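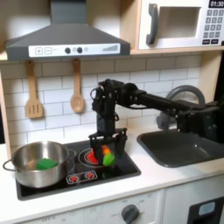 The Play Kitchen in the Probert Room: A Conversation With the Estasley Early Learning Office

Posted 19 March 2018

The Probert Room at the Estasley Family Center in Tokville is used by 57 families enrolled in the center's morning and afternoon programs. Its most requested activity is the play kitchen, a Skilletti set that was installed at the start of the program year. The center's early learning coordinator met with the newsletter to discuss how the kitchen was chosen, how staff use it with children, and what families may wish to consider when setting up a cooking corner at home.

The coordinator began with the selection process. The former kitchen had served the room for many years, and its doors no longer closed. A grant of $1000 was set aside for the replacement and for the food and utensils that go with it.

"We asked the teaching staff what they wanted the children to be able to talk about," the coordinator said. "They kept coming back to the stove. On the old set the stove was a sticker that had mostly peeled away. The children would put a pot anywhere, and the conversation about what was hot and what was safe never got started."

The present kitchen has a black stovetop set into a white counter, with a dark gray range hood over it and a microwave on the wooden shelf to the side. The backsplash is white subway tile with gray grout. Staff had expected the pots and vegetables to receive most of the attention. In practice, the coordinator said, the hood has been the surprise.

"There is a plus and a minus on the front, and children of three and four are very interested in that. One will say the soup is smoking and another will reach up to make the fan stronger. We did not plan a lesson on more and less. They arrived with it."

The microwave has a similar role. Its display reads 01:30, and teachers have made the reading part of the daily routine. "We ask what takes a minute and a half," the coordinator said. "We have been told popcorn, a potato, and a birthday cake. A teacher may then set a real timer and the group waits for it. It is a long wait at that age, and they are proud when they manage it."

Asked why real materials had been favored for the utensils, the coordinator explained that the slotted spatula and the spoon are wooden and hang against the tile, within view of anyone standing at the counter.

"Children put things back when they can see where the things go. We used to keep every utensil in a bin, and at the end of the session the bin was tipped out on the floor so that somebody could find the spoon. Hanging them up was the single most useful change we made."

Cleanup is treated as part of the play. Ten minutes before the close of each session, the children are told that the restaurant is closing. Pots are returned to the stove, food goes to the pantry shelf, and the counter is wiped with a damp cloth. The coordinator noted that the wiping is popular enough to need a turn list.

Food items are introduced gradually. The center owns a large collection, but staff put out only a small selection at one time and change it as the weeks go by.

"If everything is out, the children carry it from place to place and very little cooking happens," the coordinator said. "With a carrot and one or two other vegetables, they begin to decide things. Who is peeling? Is it for soup? Does the baby like carrots? The language is much richer."

The carrot has become a particular favorite. It has been served as breakfast, mailed to a grandmother, and offered to the center's director as payment for a parking space. It is also the item most often found in coat pockets at pickup, and families are asked to check before leaving.

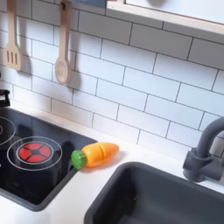 One parent in the afternoon program told the newsletter that her son now asks to stand beside her at the counter at home, and that she would like clearer guidance on how to talk about a hot stove without frightening him.

The coordinator said the question comes up often, and that the play kitchen gives families a place to practice. The burner markings on the toy stovetop, one of them red, are used for this purpose. "We say, 'Red tells me to stop and ask.' We say it in the same calm voice every time. A parent can use those words at home. We do remind families that a real burner may be hot without being red, so the rule is always to ask."

The coordinator advised against spending a great deal on a home set. A low shelf, a pot with a handle, and a wooden spoon are sufficient for a long period of play. Masking tape can be used to mark burners on a box.

Looking ahead, the center hopes to add a small dining table beside the kitchen in June, along with menus dictated by the children. Families who wish to contribute a clean, empty food carton with its label intact may leave it at the front desk of the Probert Room. Glass containers and nut product packaging cannot be accepted.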